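Hi, I'm Morenike Onuoha, and Cavumach is my little secondhand book swap! It started with 3 shelves in my hallway and now we're at 1,396 titles (yes, I've read plenty of them, no, not the cookbooks). People send me a box, I pick something I think they'll love, and off it goes again.
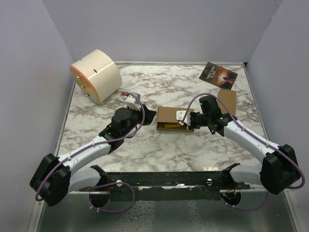 Three Days to See on the marble-patterned top, with a cardboard box in the middle.

I do most of my packing on Monday, usually with the radio on way too loud. We've got 448 members now, from Noklow all the way out to Zollotmont, and I'd love to have you too! Just tell me the last book that kept you up late.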